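Last updated: May

Toaster, tray, table

OK quick one, it's 7 in the morning and I have coffee and not much time. I promised a post on the breakfast corner after the pantry one and then it was suddenly May. So. Breakfast corner.

Background for anyone new. The old toaster was a Tornen, a four-slot thing, chrome, got it secondhand. Big as a suitcase. Two of the slots quit over the winter and I kept using the other two for months, just shuffling bread to the good side. Then one of those started doing one side of the bread only. Charcoal on the left, raw on the right. Done. Out it went.

What I wanted in a new one:

Two slots. I never once filled four.
Plain color, nothing shiny. I was wiping fingerprints off the Tornen every single day.
Under 40 dollars. (Paid 19 at the Akent outlet, open box, no manual, don't care.)
A cord that comes out the back and not the side!! The old one came out the side and was always lying in the butter.

Went with cream. I was set on white and then stood in the aisle for way too long and cream just looked nicer. Calmer. White next to a white table would've looked like a dentist's office I think. Anyway cream, rounded corners, two slots, done, home.

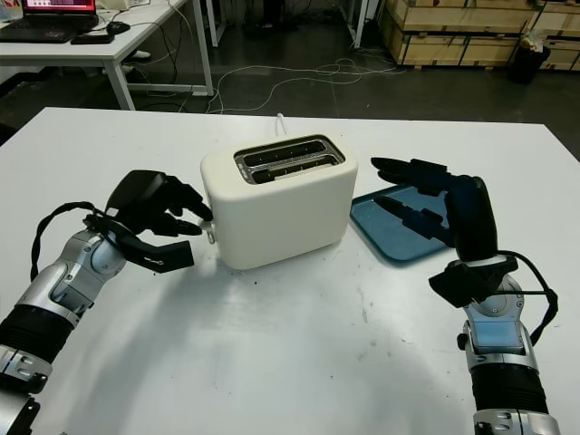
Placement took longer than the shopping did. First I had it shoved way back and you had to lean over to see if anything was burning. Then too close to the front and crumbs went on the floor. Now it sits more or less in the middle with the cord going off behind and I've quit moving it. There's room on both sides for your hands, which sounds dumb but the old spot was between the kettle and the wall and I burned my knuckles there weekly.

The tray is the part I really wanted to write about. It's a Lakero tray, plastic, sort of blue sort of teal depending on who you ask, with a rim. 3 dollars. I bought it to go under plants and it never went under a plant. Toast goes straight from the slot to the tray, crumbs stay inside the rim, tray gets carried to the sink and tipped out. Before this I'd pull toast out and walk it across the kitchen to a plate, dropping bits the whole way. Now the walk is gone. Park it right next to the toaster, right side if you're right handed. Mine's always a bit crooked. I've tried lining it up with the table edge and it's crooked again by the next breakfast so I let it be.

Do put the tray down BEFORE the bread goes in. I forget this every third day and then I'm standing there holding a hot slice and looking around.

About holding the hot slice. Pinch it at the top, near the corner, and go quick. No forks, please. I grew up in a fork house and I don't want to discuss it.
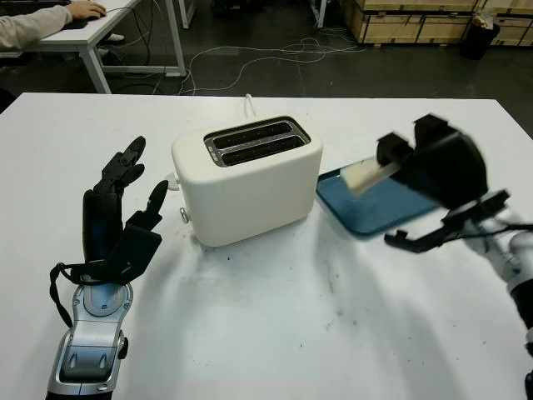
Slice held over the tray. Pale, the way I like it.

Bread: the Acharya bakery sandwich loaf, the soft white one. Slices fit with room to spare. Their seeded loaf is too tall and sticks out the top so you get a raw stripe, have to flip it and go again. Tried cutting it down, not worth it. Light setting for the white loaf, one notch up if it's been in the freezer.

The table needs a scrub, I know. It's white and it shows everything, gray smudges mostly, and little dark specks that I think are crumbs until I wipe and they don't move. Baking soda paste got some of it last time. Dish soap did nothing. If you have something that works on a scuffed white top without taking the finish off please tell me, I've had it 5 years and I'd like to keep it.

Still to do in this corner:

a jar or something for the butter knife
shorter cord, or a clip for the cord
decide about the kettle (it's on the stove for now, and it's in the way there too)

Jam shelf next, proabably. I have opinions on jam shelves. Also somebody asked for the pantry label sizes again — they're in the comments on that post, scroll down, way down, there's 118 comments and it's near the bottom.

Ok coffee's cold, gotta go.

Contact | © All rights reserved | Back to top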